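Where Does Everybody Put Their Stuff? A Report on Small Things in a Shared Workroom
Spring project, Everyday Spaces course
Advisor: Ute Lindemann

Why I picked this

I lose my keys a lot. Like, a lot a lot. So when we were told to choose one ordinary habit and study it for the whole term, I already had mine – where people set things down when they come into a shared room, and whether they can find them again later. The room I used is the workroom on the second floor at Illemska, the student house where I live. It has a tiled floor, a big table everybody fights over, and (since last fall) a row of hooks.

I visited the room for two weeks and wrote down every time a person asked out loud where something was. I also kept a log of every item that got put down on the table or hung on a hook, which came to 2,157 entries. Yes, my hand hurt. Of those, 214 ended in somebody asking the room a question, usually "has anyone seen my..." with a lot of sighing.

The table

The table is the magnet. You come in with your hands full and it's the first flat thing you reach, so down it all goes. I had expected books and mugs, but most of it is little electronics and the stuff that goes with them. A phone near one edge, a controller way down at the other end, some kind of notepad or folded sheet off to the side, and the round display with the rainbow ring sitting there on its silver stand like it pays rent.
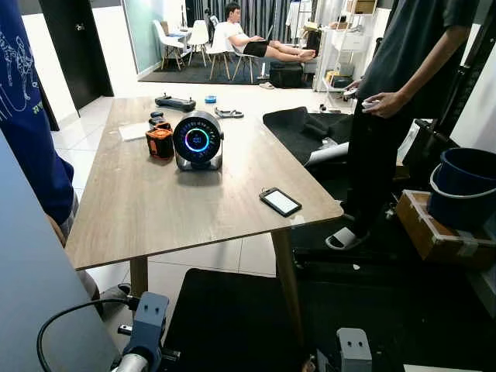
What surprised me is how fixed the spots are. I made a rough map of the table each evening, and the same kinds of things kept ending up in the same zones. Phones stay close to the edge, where you can grab them. Bigger gadgets drift to the middle and then just live there. Small black things are the worst, because they end up behind something taller and then they're gone until you move it. My log is full of those! Black on black with a box in front is basically a magic trick.

I tried one change in the first week. I put out a shallow tray from Jandby (a secondhand place near the bus stop) and taped a label on it that said SMALL THINGS. It worked for a day and a half. Then someone filled it with orange peel, and after that it was the orange peel tray. I took it home.

The hooks

Now the hooks, which I love. The rack is one long white rail with seven hooks, each with a round teal-green knob and a little silver hook under it. It hangs on a white panel below the dark blue part of the wall, so anything with a bit of color shows up right away.
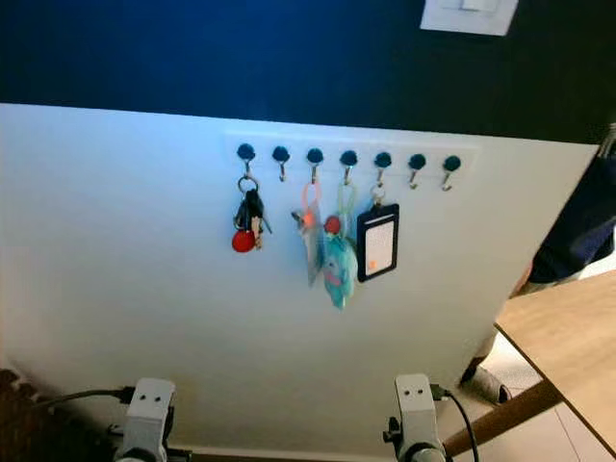
Fig. 2. The hook rack, with keys on the first hook and a badge holder on the fifth.

I interviewed the people who use it, and they talk about "my hook" even though there are no names on anything. My neighbor Barta told me she would rather carry her keys around all evening than hang them on the wrong one. She was totally serious. People also like to have a gap next to their things, and I saw that over and over in my notes. Anything fluffy or brightly colored gets found in a second. Plain keys take longer, unless there's a fob on them.

Only a handful of the questions in my log were about something that had been hung up. All the rest came from the table. I know this isn't a fair contest – the table holds far more, and you can't hang up a controller – but when I looked only at keys and badges the hooks still won easily.

What went wrong

My log depends on me being in the room, and I skipped two mornings for a dentist appointment and a chemistry lab. Also, people got tidier when they saw me writing. Ute pointed this out after my first draft and suggested I bring my regular homework and sit there with it, so I did, and the sighing came right back.

What I'd do next

I want to put a second rail at the end of the table, lower down, and run the log again in April. I'd also like to compare with the Nultivton house across the street, which has a bigger table and no hooks at all. They've said yes as long as I bring snacks.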